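Follis adds gutter relining to its Flurngate service area

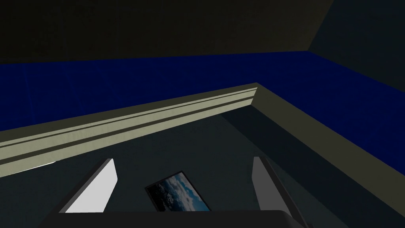 What is gutter relining? A liquid membrane is applied to the inside of an existing metal box gutter, sealing joints and pinholes while the original gutter stays in place.

Follis, the roof drainage contractor, will offer the service to commercial and residential building owners in Flurngate from September. The membrane, sold under the name Tudero, is applied in 2 coats over a primed surface. Gutters with structural corrosion or incorrect fall are excluded and will be quoted for replacement.

"We measure fall and bracket spacing before we price a job," said Sigrun Solheim, technical manager at Follis. "A liner will not correct a gutter that drains the wrong way."

The company relined 1,831 metres of box gutter during its trial program in Bråten. Minimum job length is 30 metres. Downpipe outlets are sealed separately and itemised on the quote.

Media contact: Liv Blomqvist, Follis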